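Suporte > Mobiliário e acessórios infantis > Chamados encerrados

Início Catálogo Peças de reposição Chamados Garantia

Chamado n.º 835
Assunto: bordas de papelão do tabuleiro de mesa cedendo nos cantos
Produto: conjunto de cozinha de brincar Jukodano, com tabuleiro de bordas baixas
Solicitante: unidade de educação infantil Ankrah, setor de materiais
Atendimento: Tistirance, suporte técnico
Prioridade: normal
Situação: encerrado, com recomendação

Registro de abertura

A unidade solicitante informa que as bordas do tabuleiro, formadas por tiras de papelão pardo apoiadas de pé sobre o tampo de madeira, deixaram de permanecer em esquadro. O defeito foi notado ao final do turno da manhã de quarta-feira, quando os alimentos de brinquedo eram recolhidos. Segundo o relato, a borda abriu em um dos cantos e parte das peças menores rolou para fora do tampo.

O setor de materiais acrescenta que o conjunto é utilizado em atividades de classificação de alimentos e de arrumação, e que a borda tem a finalidade exclusiva de conter as peças sobre a mesa. Solicita-se orientação quanto ao reparo e, se cabível, o envio de novas tiras.

Primeira resposta do suporte

Acusamos o recebimento do chamado. Para prosseguimento da análise, pedimos que sejam informados:

- o tipo de fita empregado na fixação dos cantos;
- se o tampo é limpo com pano úmido e com que frequência;
- se as tiras de papelão são as originais ou foram substituídas;
- se a mesa permanece montada ou é recolhida ao final do dia.

Até nova comunicação, recomenda-se não aplicar cola diretamente sobre o tampo.

Resposta do solicitante

A fita original era transparente e foi substituída pela equipe da unidade por fita preta, aplicada nos quatro cantos. Houve ainda reforço com um trecho da mesma fita próximo ao meio da borda posterior. As tiras de papelão são as originais. O tampo é limpo com pano úmido ao término de cada turno, sem retirada da borda. A mesa permanece montada.

Informa-se também que, após a troca da fita, os cantos ficaram mais firmes, porém em um deles, no lado direito ao fundo, as pontas da fita não assentam e ficam abertas em abas. O solicitante questiona se convém cortá-las ou refazer o canto por inteiro.

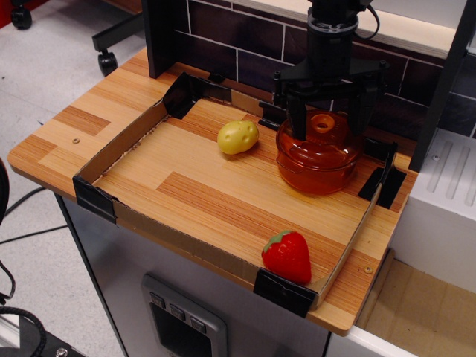
Análise técnica

A fixação adotada pela unidade é aceitável para o uso descrito. Os cantos constituem o ponto de maior esforço da borda, e o reforço no meio do lado posterior é adequado, por tratar-se de um lado longo. Não foi identificada necessidade de substituição das tiras.

No canto direito ao fundo, as abas de fita indicam sobra de material na dobra. O corte simples das pontas não é recomendado, pois reduz a área de aderência e tende a antecipar novo descolamento. O canto deve ser refeito.

Quanto à limpeza, o papelão absorve umidade pela face inferior, em contato com o tampo. A passagem diária de pano úmido com a borda instalada é a causa mais provável da perda de rigidez relatada na abertura. Com o enfraquecimento da base, a tira inclina-se para fora e a fita passa a suportar sozinha o esforço.

Procedimento recomendado

1. Retirar do tabuleiro todas as peças, inclusive as de maior altura, como a jarra plástica cor de âmbar.
2. Descolar a fita do canto direito ao fundo, puxando-a lentamente e no sentido do papelão.
3. Limpar o tampo com pano seco e aguardar 60 minutos antes de nova colagem.
4. Encostar as duas tiras em ângulo reto, sem sobreposição.
5. Aplicar 2 pedaços de fita, um pela face externa e outro pela interna, pressionando da dobra para as extremidades.
6. Verificar se a fita acompanha toda a altura da tira e se não restam pontas soltas.
7. Repor as peças somente após conferir o esquadro da borda.

Orientações de uso

Peças arredondadas ou irregulares, como a batata amarela e o morango vermelho, podem ser guardadas junto à borda sem prejuízo para o papelão. A jarra, por ser mais volumosa, deve ser erguida e apoiada na vertical, evitando-se arrastá-la contra as tiras. A tampa em anel pode permanecer encaixada durante a atividade. Para a limpeza semanal, recomenda-se pano seco. Havendo necessidade de pano úmido, a borda deverá ser previamente retirada.

Retorno do solicitante

O setor de materiais comunica que o canto foi refeito conforme o procedimento e que a borda se manteve em esquadro durante 3 turnos consecutivos de atividade. A limpeza com pano úmido foi suspensa. O solicitante consulta, por fim, se o jogo de tiras plásticas da linha Skultov é compatível com o tampo em uso.

Resposta final

As tiras da linha Skultov possuem encaixe próprio e destinam-se a tampos de cantos vivos. O tampo em uso na unidade tem canto arredondado, motivo pelo qual a instalação não é indicada. Em caso de desgaste futuro, poderá ser solicitado novo jogo de tiras de papelão mediante abertura de chamado na categoria Peças de reposição, com menção ao número deste registro.

Chamado encerrado com a concordância do solicitante. A reabertura é possível pelo mesmo canal, caso o descolamento volte a ocorrer no canto reparado.

Contato | © Tistirance, suporte técnico | Voltar ao topo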